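How to Make a Bed and Fold What's Left on It, the Slow and Pleasant Way

I used to be a person who yanked the covers up and called it done. Then we moved into the place on Karkitz Road, where the bedroom is the first thing you see from the stairs, and I got tired of apologizing to guests for it. So I started making the bed properly every morning, and folding whatever clothes had piled up on it, and now I look forward to it more than I probably should. The whole business takes me 20 minutes on a lazy day, and that includes finding my coffee again.

What you'll need: one fitted or flat sheet, your pillows and top covers, whatever clothes are waiting, and a chair or a basket to put things in while you work.

Step 1. Clear everything off. Everything! Pillows, blankets, the sweater you were going to wear and then didn't. It is so tempting to work around the pile, and I did it for years, but you end up with a lump in the middle and one corner that never gets tucked.

Step 2. Put the sheet on from the head end. Hook or tuck the two corners by the headboard first, then walk the rest down to the foot. If your bed has an upholstered headboard, push your hand down flat between the padding and the mattress and sweep the fabric in as you go.

Step 3. Smooth from the middle out. Use your whole forearm, and go toward the edges. You will still have a few shallow wrinkles, and that's fine — a light-colored sheet shows every one of them, and they mostly disappear once the covers are on.
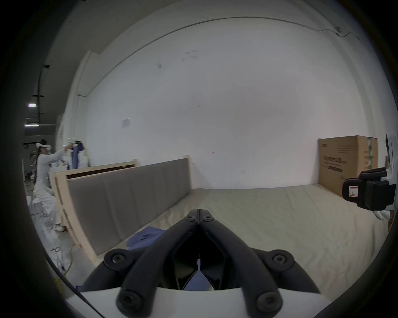

Posted in January by the Duvance Home Notebook
Filed under: Bedrooms, Laundry, Small Habits

Step 4. Bring the clothes back, a few at a time. A smooth, bare sheet is the best folding table in the house, and a plain beige one is lovely for it, as a blue shirt or a blue towel stands out so clearly that you can see exactly where the edges are. Start with whatever is most crumpled. Pick it up by two corners or by the shoulders, give it one good snap in the air, and lay it down flat before you even think about folding.

Step 5. Fold in thirds. For a T-shirt, lay it face down, bring one side in to the middle with the sleeve folded back over itself, then do the other side to match. Fold the bottom up to meet the collar, and once more if your drawers are shallow (mine are, they came with the Tetach dresser and I have never forgiven them). For small cloths and hand towels I just go in half, and in half again.

Step 6. Sort into stacks as you finish. I keep to 4 of them: shirts, bottoms, towels, and things that need a hanger. Anything that needs a hanger goes on one right away, or it will be crumpled again by lunch.

Step 7. Put the stacks away, then finish the bed. Blanket next, with enough folded back at the top to look inviting, and then the pillows. If you like a tight corner at the foot, lift the side of the blanket up onto the mattress, tuck the hanging part under, then drop the side and tuck that too.

A few odds and ends from people who wrote in last time: yes, you can do this with a duvet, just shake it hard from the foot end before you lay it down. No, I don't iron sheets. I tried it with a Kang travel iron one winter and lasted almost 19 days.

If you have kids, let them do the small cloths. The corners won't match and the stack will lean, but they get quicker, and they do love the snapping part.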